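Equipment Technician, Garment Handling Cell
Trallari Textile Services - Parnodley site
Posted 3/26/18
Full time, permanent, day shift with rotating early starts

Trallari Textile Services invites applications for the position of Equipment Technician. The person appointed will be responsible for the daily setup, upkeep and repair of the garment handling cell at our Parnodley site, including the gripper tools used at the folding table. The position reports to the Maintenance Supervisor and is open to internal and external applicants.

The cell went into service in December and operates on two shifts. Until now it has been looked after by the general maintenance crew, who also cover the presses and the conveyor line. The workload has grown to the point where a dedicated technician is required. In its first full month the cell log recorded 1,187 completed folding runs and 38 stoppages, most of them traced to finger pads that had worked loose or moved out of line.

Setup at the start of each shift takes up a good part of the morning. The technician checks every finger pad for wear, confirms that the two pads of each gripper close evenly along their full length, and tightens the screws in the mounting arms to the value given on the setup sheet. Screws are to be tightened by hand tool only. Pads that show rounding at the gripping edge are replaced in pairs.

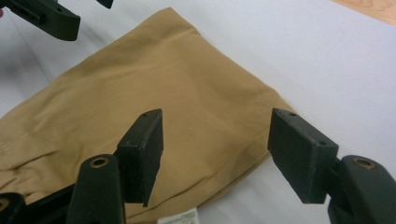

Cotton items place the greatest demand on pad alignment. A pad set slightly too high will pass over a folded edge without taking hold of it, and a pad set too low will drag on the table surface and wear early. The technician is expected to test each gripper on at least one folded garment before releasing the cell for production, and to record the result.

Other duties include:

Clearing lint from linkages and pivots at the end of each shift
Wiping down the tabletop and checking it for scratches that could catch fabric
Inspecting threaded inserts in the mounting arms and replacing any arm in which an insert turns freely
Keeping the parts cabinet stocked - it currently holds 215 catalogued items - and placing orders through the Santoso parts desk
Entering all faults and repairs in the Pirance maintenance log before the end of the shift
Showing operators how to stop the cell safely and how to report a fault

Applicants must have a high school diploma or equivalent and at least two years of experience in machine maintenance. The ability to read simple mechanical drawings is required. Experience with grippers or small linkages is preferred, as is previous work in a laundry or sewing plant. Training on the cell will be provided during the first six weeks.

The position involves standing for long periods and close work with small fasteners. Safety shoes are supplied by the site.

To apply, send a resume and a short cover letter to the Personnel Office, Trallari Textile Services, Parnodley, quoting reference 263. Applicants selected for interview will be asked to complete a short practical exercise, consisting of the removal, refitting and alignment of one pair of finger pads. Tools will be provided.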